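Terutier 투자 관리 프로그램 사용 안내서
제4장. 자동 적립과 리밸런싱 설정하기

5월
글: Gervásio Rezende

앞 장까지 잘 따라오셨다면 이제 계좌 연결과 본인 확인은 모두 끝난 상태일 거예요. 고생 많으셨습니다! 사실 많은 분이 거기까지 하고 나서 한숨 돌리신 다음 몇 주씩 프로그램을 열어 보지 않으시는데요, 이번 장의 내용은 한 번만 차분히 해 두시면 그 뒤로는 손이 거의 가지 않으니 차 한 잔 준비하시고 천천히 읽어 주세요. 설정을 마치는 데에는 20분이면 넉넉합니다.

4.1 시작하기 전에

자동 적립을 켜려면 출금 계좌가 하나 이상 등록되어 있어야 합니다. 화면 왼쪽 메뉴에서 '내 계좌'를 눌러 보시고, 계좌 이름 옆에 '확인됨'이라는 글자가 보이면 준비가 된 것입니다. '대기 중'이라고 나온다면 제3장의 3.5절로 돌아가 인증을 마저 끝내 주세요. (급한 마음에 계좌를 한 번 더 등록하시는 분이 계신데, 그러면 같은 계좌가 두 줄로 나타나서 나중에 지우느라 더 번거로워집니다.)

참고: 부부나 가족이 함께 쓰는 공동 계좌는 출금용으로는 쓸 수 있지만 적립용으로는 지정할 수 없습니다.

4.2 자동 적립 켜기

1. 위쪽 메뉴에서 '적립'을 누르고 '새 적립 계획'을 선택합니다.
2. 계획에 이름을 붙입니다. '은퇴'나 '아이 대학'처럼 나중에 보았을 때 바로 떠오르는 이름이 좋습니다. 저는 처음에 '계획1', '계획2'로 해 두었다가 어느 쪽이 무엇인지 몰라 한참 헤맨 적이 있어요.
3. 출금 계좌를 고릅니다.
4. 적립 금액을 입력합니다. 단위는 천 원이므로 400이라고 쓰시면 매달 40만 원이 빠져나갑니다. 입력 칸 아래에 한글로 풀어 쓴 금액이 함께 나오니 꼭 한 번 소리 내어 읽어 보세요.
5. 출금일을 고릅니다. 월급날 바로 다음 날로 정하시는 분이 많습니다.
6. '저장'을 누른 뒤 휴대전화로 온 승인 번호를 입력합니다.

주의: 승인 번호는 60초가 지나면 쓸 수 없게 됩니다. 시간이 지나 버렸다면 당황하지 마시고 '번호 다시 받기'를 눌러 주세요. 먼저 온 번호를 계속 입력하시면 계획이 하루 동안 잠길 수 있습니다.

4.3 목표 비중 정하기

이제 모인 돈을 어디에 얼마나 나누어 둘지 정할 차례입니다. Terutier에는 미리 만들어 둔 묶음이 두 가지 있습니다. Tola 묶음은 채권의 비중이 높아 오르내림이 비교적 작고, Grorer 묶음은 주식의 비중이 높아 크게 흔들릴 수 있습니다. 어느 쪽이 더 낫다고 말씀드리기는 어렵고, 그 돈을 언제 쓰실 것인지에 따라 달라집니다. 몇 해 안에 전세금으로 쓰실 돈과 스무 해 뒤에 꺼내실 돈을 한 바구니에 담지는 마시라는 부탁만 드리고 싶네요.

1. '비중' 탭을 열고 묶음을 하나 고르거나 '직접 정하기'를 누릅니다.
2. 직접 정하실 때에는 자산마다 백분율을 입력합니다. 예를 들어 주식에 60, 채권에 20, 현금에 20을 넣으면 합계가 100이 됩니다.
3. 합계가 맞지 않으면 아래쪽 숫자가 붉게 바뀌고 '다음' 단추가 눌리지 않습니다. 소수점 아래 자리는 입력할 수 없습니다.
4. '미리 보기'를 눌러 현재 비중과 목표 비중의 차이를 확인합니다.

주의: 미리 보기에 나오는 그래프는 지난 기간의 자료로 그린 것입니다. 앞으로도 같은 수익이 난다는 뜻이 아니며, 어느 묶음을 고르시든 원금을 잃을 수 있습니다. 조금 딱딱한 말씀이지만 이 부분만큼은 건너뛰지 말아 주세요.

4.4 리밸런싱 조건 정하기

시간이 흐르면 많이 오른 자산의 몫이 저절로 커집니다. 주식을 60으로 맞춰 두셨는데 어느새 훌쩍 불어나 있는 식이지요. 이것을 처음 비중으로 되돌리는 작업이 리밸런싱입니다.

1. '비중' 탭 아래쪽의 '되돌리기 조건'을 엽니다.
2. '날짜 기준'과 '차이 기준' 가운데 하나를 고릅니다. 날짜 기준은 1년에 2번까지 정할 수 있고, 차이 기준은 목표에서 벗어난 폭이 정해 둔 값을 넘을 때 움직입니다.
3. '매도 전에 알림 받기'를 켭니다. 처음 쓰시는 분께는 꼭 권해 드려요. 알림을 받고 나서 승인하셔야만 주문이 나갑니다.
4. '저장'을 누릅니다.
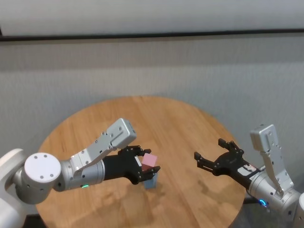
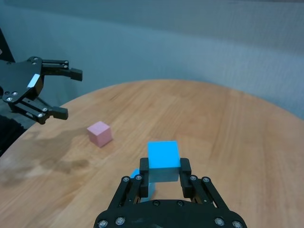 참고: 새로 들어오는 적립금만으로 비중을 맞추고 싶으시다면 '매도 없이 맞추기'를 켜 주세요. 가진 자산을 팔지 않고 모자란 쪽을 먼저 사들이는 방식입니다. 되돌아가는 속도는 느리지만, 파는 데 드는 수수료와 세금이 마음에 걸리시는 분께는 이쪽이 한결 편할 수 있습니다. 다만 적립금에 비해 이미 모아 두신 금액이 아주 크다면 이 방법만으로는 목표에 닿지 못하기도 합니다.

4.5 잠시 멈추거나 바꾸고 싶을 때

살다 보면 이사도 하고 병원비도 나가고, 적립을 쉬어야 하는 달이 생기기 마련입니다. 그럴 때에는 계획을 지우지 마시고 '일시 정지'를 쓰세요. 지운 계획은 되살릴 수 없고 그동안의 기록도 따로 내려받아 두지 않으면 볼 수 없게 됩니다.

1. '적립' 메뉴에서 해당 계획을 누릅니다.
2. 오른쪽 위의 '일시 정지'를 누르고 다시 시작할 달을 고릅니다.
3. 확인 문자가 오면 정지가 끝까지 처리된 것입니다.

주의: 출금일 당일 오전 9시가 지나면 그달의 출금은 멈출 수 없습니다. 정지는 다음 달부터 적용됩니다.

예전에 Araújo 프로그램을 쓰시다가 옮겨 오신 분은 그쪽의 자동이체를 따로 해지하셔야 합니다. Terutier에서 계획을 새로 만들어도 이전 프로그램의 이체는 그대로 살아 있어서, 같은 달에 두 번 빠져나갔다는 문의를 꽤 자주 받습니다. 해지 방법은 부록 나에 적어 두었고, 출금 내역을 읽는 법은 다음 장에서 이어집니다.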